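Budgeting for hand-held gripper kit, cutlery sorting - what to buy first?
Forum: Manipulation and Data Capture > Purchasing

marrowfat_k
We have 3380 pounds to spend on equipment for a cutlery sorting task and it has to be committed before the end of August. The work is done with hand-held grippers on a domestic dining table. Spoons and chopsticks from a loose pile into a two-compartment caddy. No arm yet. The arm is next year's money, if it comes.

Draft split at the moment:
Spare finger pads, 8 pairs
Second hand-held unit, Grarent quote
Storage and a charging shelf
Whatever is left on utensils and table coverings

The part I am least sure of is the pads. Typical working layout: 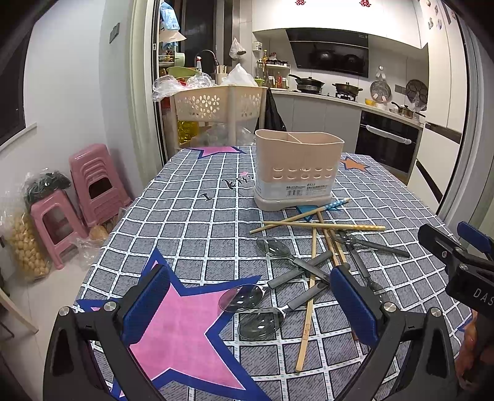

Caddy at the back, mixed spoons and chopsticks in front, blue pads on both fingers.

The clear spoon bowls are the slow item. The operators pick them by the handle and lose time whenever a handle lies under a chopstick. I would like to know whether money on softer pads is well spent, or whether it should go on something else.

tolpuddle9
Before pads, check your screws. On ours the pad wear was uneven because one finger had worked slightly loose, and we replaced two sets before anyone put a driver on it. A torque driver is cheap and should be on the list.

On softer pads: better on round sticks, worse on thin handles, in my experience. They fold over at the tip. Buy one pair and test.

marrowfat_k
Noted, driver added. One test pair is sensible. Hakon sell singles but the postage is nearly the price of the pad.

ostler_b
I would not buy a second unit at all. Two people reaching into one pile get in each other's way, and you end up throwing out recordings. Spend it on objects. Four more caddies of different shapes and a few dozen utensils will do more for you than another pair of fingers.

marrowfat_k
The second unit is for tasks where one hand steadies the caddy and the other inserts. A single gripper pushes the caddy across the cloth once it is half full.

ostler_b
Then weight the caddy.

tolpuddle9
Weighting it changes the task. If the arm version is going to face an ordinary light plastic caddy, the recordings should have one as well. I am with the original poster on this, though I agree about the objects. Sticks with different ends are worth having. Square tips and round tips sit differently between the pads.

quillon
We run the Villanueva units, so the prices will differ, but the proportions may help. Over the first year our spend went 3 parts hardware to 1 part consumables, and I would now move some of that back to consumables. The hidden cost was downtime. One broken finger stopped work for 8 days while the part was in transit. Whatever you buy, keep one complete finger assembly on the shelf.

Also ask Grarent in writing whether the fingers are sold singly. Some suppliers only do the full head.

marrowfat_k
Asked on 29th June and the answer was singly, left and right at the same price, lead time not stated. I have asked again about lead time.

For ostler_b, the two-unit arrangement on the same table:

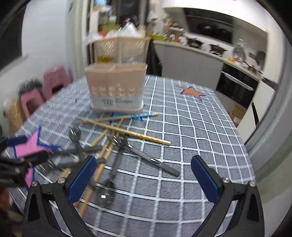
Revised list, for comment

1. Second hand-held unit. Stays in.
2. One complete spare finger assembly, per quillon.
3. Pads, 4 pairs standard and one soft pair for testing. Down from 8.
4. Torque driver.
5. Utensils: metal forks and spoons, further chopsticks with plain and decorated ends.
6. Two more caddies. Not weighted.

The charging shelf is dropped. We have a bookcase.

ostler_b
Better. I still think item 1 is early. If you can borrow one for a month, do that and put the difference into item 5. Clistondale used to lend units against a deposit - worth an email.

quillon
They still do, but the deposit is large and it is held until the unit has been inspected. Check whether your finance people count that as committed spend. Ours did not, and the money lapsed.

tolpuddle9
Shiny metal is worth a separate line. If you are recording from the gripper, reflections on fork handles and spoon bowls vary a lot with the room light. Get some matt handles and some polished ones, and note which are which when you log the session.

marrowfat_k
Will do. Splitting item 5 into matt and polished. The Clistondale deposit would take us past the deadline, so item 1 stays as a purchase. I will post the final figures once Grarent have confirmed the lead time.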